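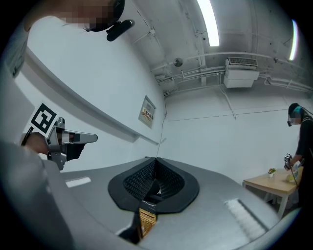

Dundee, 1 June 2020

I keep getting asked why we don't just buy a robot arm and be done with it. My answer is that I don't want one yet, and I think most shared workshops that rush out and get one are doing it backward.

What we have is a set of hand-held grippers we call Piton, with a square black-and-white marker on top, and a couple of headsets. You hold the thing, you do the job, and the arm can come later. Lorna Purves thinks this is cheating. She'd like motors, and she'd like them now! But a gripper in your own hand teaches you so fast what's wrong with it - the fingers are too long, the cord pulls on your wrist, you can't get in behind a flowerpot without bending your elbow some silly way.

I spent 77 dollars on pads for the fingers and changed my mind about them in one evening. Try doing that with an arm that cost 2,649 (yes, I priced one, I'm only human).

Murdo McIver makes a fair point against me, and he makes it often. People are soft and clever, he says, and we fix a bad design without noticing. Our shoulders cover for it. So some of what feels great in the hand is going to be awful on a motor, and I don't have a good comeback except that I'd still like to find the other problems first.

Also, two people can work in the same small room with these and chat the whole time. I like that a lot more than standing behind a line of tape with a finger on the stop button.

Zoriana Kravets is redrawing the bracket for us this month, and I've asked her for shorter fingers. Lorna has asked her for motor mounts.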